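Ticket 48: Bottom drawer in the Entwistle workroom won't close all the way
Opened by Siiri Rozīte, 08/01/2023

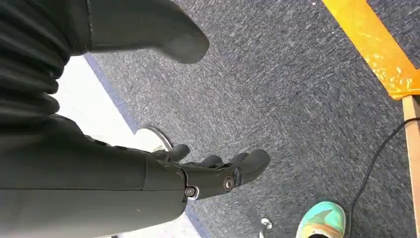
What's going on

Hello Kiều, and thank you for picking this up so quickly. I know you have plenty on your plate with the move, so I'll try to keep it short, though everybody who works with me knows how that usually goes.

The bottom drawer of the Plarkach cabinet, the tall one to the left of the sink in the Entwistle workroom, has stopped closing. It slides in nicely for most of the way and then stops with a finger's width still showing. If you push harder it goes in with a thump, sits there for a moment, and then creeps back out again. I caught my shin on it twice yesterday and I have the bruise to show for it.

All the other drawers in that cabinet are fine. The top one has always been a little stiff, but it was stiff when we got it and I've grown rather fond of it.

What's in the drawer

Dish towels, the good tablecloth, a bag of clothespins, the roll of shelf liner we never finished, and the spare Fastitz straps from when we bundled up the folding chairs. It's full but I wouldn't call it stuffed. The tablecloth is the bulkiest thing in there and it has lived in that drawer since December without giving anyone any trouble.

What I've tried so far

I took everything out and closed it empty. Same thing, it stopped in the same spot.

I wiped the runners with a damp cloth and then dried them. There was a fair amount of gray fluff on the cloth afterward, so that was worth doing anyway.

I tried lifting the front slightly while pushing. That helps! It goes in more easily and stays put a bit longer, but by the time I'd made a cup of tea it had come out again.

I have not put any oil on it. My mother put cooking oil on everything that squeaked, and we had sticky drawers for my whole childhood, so I'm careful about that now.

Reply from Kiều Lã

Hi Siiri, sorry about the shin. You've given me a lot to go on, so thank you for writing it all down.

When a drawer closes better with the front lifted, I usually suspect one of two things. Either something has fallen down behind the drawer and it's bumping against it, or one of the runners has dropped a little at the back. With those deep Plarkach cabinets it's very often the first one, because the drawer backs are lower than the sides and things slide right over the top when you pull the drawer open in a hurry. Towels are terrible for this.

Would you mind trying the following, when you have a quiet moment?

1. Empty the drawer again and pull it out until it stops.
2. Find the small lever on each runner, about halfway along. Press one up and the other one down, both together, and keep pulling. The drawer should come free. It's heavier than it looks, so put a towel on the floor and set it down on that.
3. Shine a flashlight into the space and check the floor of the cabinet all the way to the back wall.
4. Look at the screws at the back end of each runner and tell me if any of them stick out.

Don't worry about getting the drawer back in if it fights you. I can come by for that part.

Follow-up from Siiri

Well, I've had a lovely time on my hands and knees. The levers took me a while. I was pressing both of them up and wondering why only one side would let go, and then I read your message again, properly this time.

At the back I found one dish towel rolled up tight like a sausage, 11 clothespins, and a birthday card I'd been blaming the mail for. I was so pleased that I put the drawer straight back in to try it. It closes a good deal further now! But I'm sorry to say it still doesn't sit quite flush, and on the right side there's a little scraping sound right at the end.

So out it came again, and I looked at the screws as you asked. On the left they're all snug. On the right, the one farthest back is poking out far enough that I could turn it with my fingers. I left it alone in case you wanted to see it first.

Reply from Kiều

That will be your scraping sound. You were right to stop there, but this one is safe for you to do yourself if you'd like to. Hold the back of the runner up so it's level with the one on the left, then tighten the screw with an ordinary Phillips screwdriver. Snug is enough. If it keeps turning and never grips, the hole has worn too big, and then I'll come over with some matchsticks and wood glue and we'll fill it.

There should be a screwdriver in the Sirevex tool bag on the hook by the door. Please put it back there when you're finished, or I'll spend a whole morning looking for it.

Follow-up from Siiri

It gripped! I held the runner up with a folded towel underneath, which left both my hands free, and the screw went in on the second try. The drawer slides all the way in and stays there. I've opened and closed it far more often than I needed to, just for the pleasure of it.

I've moved the clothespins to a jar on the counter, and the tablecloth has gone up to the linen shelf so the towels can lie flat. The screwdriver is back in the bag.

One more small thing while I have you. Is there any chance of a stop or a little lip at the back of that drawer, so the towels can't climb over again? There's no hurry at all.

Reply from Kiều

So glad to hear it. Yes, I can cut a strip of wood for the back and pin it in place. I'll need the inside width of the drawer from you, measured at the back, as the front is a bit wider on that model. I'm leaving this ticket open until the strip is in.

Status: Waiting on measurement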